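Last revised in January. Applies to the Tondberg wall cabinets and the Dultdale under-cabinet strip; other strips with a separate driver go in the same way.

# Fitting low-voltage LED strip under kitchen cabinets

This page covers a single run of 24 V strip under a row of wall cabinets, fed from a plug-in driver in the end cabinet. It doesn't cover hard-wired drivers. If there is no outlet inside or above the cabinets, have an electrician add one first.

## Parts

- LED strip, 24 V DC, 3000 K
- Aluminum channel with a frosted cover, cut to the length of the run
- Plug-in driver, 24 V DC
- 18 AWG two-conductor cable
- Screw terminals or solder and heat-shrink
- Mounting clips and short pan-head screws
- Inline switch or dimmer rated for the driver

Strip is sold by color temperature. 3000 K gives a warm white that sits well with wood and cream paint. 4000 K is closer to office lighting and makes the difference between the ceiling fixture and the counter obvious. Pick one and buy the whole run from the same batch. Reels with the same printed value can still differ enough to see once they are side by side.

## Sizing the driver

Find the watts per foot on the strip's data sheet and multiply by the length of the run in feet. Divide the result by 0.8. The driver should be rated at or above that number.

A 10-foot run at 4 W per foot draws 40 W. Divided by 0.8, that is 50 W, so a 60 W driver is the next common size up. Do not use a 12 V driver on a 24 V strip. It will light dimly or stay dark. A 24 V driver on a 12 V strip will destroy it.

## Measuring the run

Cabinets in a row are rarely in a straight line underneath. Face frames hang below the cabinet floor by different amounts, and fillers between boxes are often cut short. Measure each cabinet separately, then measure the whole row, and compare. My own run came to 3032 mm, and the sum of the separate boxes was short of that by the width of a filler strip I had forgotten.

Mark the cut points on the strip before cutting anything. The strip can be cut only on the printed lines between copper pads. Round down to the nearest line. A short dark section at the end of the channel does not show through a frosted cover as badly as a crushed end does.

Place the channel near the front of the cabinet, directly behind the face frame, with the cover facing down. Mounted at the back, it lights the wall and leaves the front of the counter in shadow. If the counter is polished stone, the strip will reflect in it as a row of dots unless the cover is frosted. Impi Nieminen, who wrote the first version of this page, used angled channel for a polished counter and tilted it toward the wall. The reflection is weaker, at the cost of some light at the front edge.
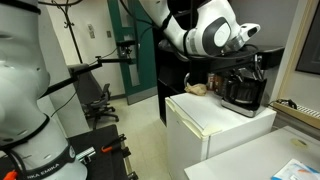
Clear the counter under the run before drilling. Metal shavings from the channel scratch most surfaces, so cut and file it somewhere else.

## Mounting the channel

1. Hold a clip in position at each end of the run and mark the screw holes.
2. Stretch a line between the two end clips and mark the clips between them, one every 16 inches.
3. Check the thickness of the cabinet floor. Use screws at least 1/8 inch shorter than that.
4. Drill pilot holes with tape on the bit as a depth stop.
5. Screw on the clips and snap in the empty channel to check the line.
6. Take the channel down again. Wipe the inside with isopropyl alcohol and let it dry.
7. Peel and press the strip in, working from the feed end. Do not stretch it.
8. Fit the cover and snap the channel back.

## Wiring

Leave the driver unplugged. Drill a 3/8-inch hole through the floor of the end cabinet, close to the back corner, and fit a grommet. Bring the cable through with 6 inches to spare.

Connect positive to the pad marked + and negative to the pad marked −. Solder holds better than clip connectors, particularly above a stove or kettle. If clips are used, check that both contacts sit on copper before closing the lid.

Gaps between cabinets need a jumper. Keep polarity the same on both sides and support the jumper with an adhesive saddle.

Test with the cover off. If the far end is visibly dimmer than the feed end, run a second pair of wires from the driver to the far end, positive to positive.

## Faults

**Flicker at low dimmer settings.** The dimmer and driver are mismatched. Peadar Noonan reports that the Kavanagh dimmer works with the Proltitz driver down to its lowest setting only when the trim screw is turned up slightly.

**One section dark.** Usually a broken pad at a cut line. Cut back to the next line and reconnect.

**Everything dark, driver plugged in.** Check polarity at the feed end, then measure the driver output with nothing connected.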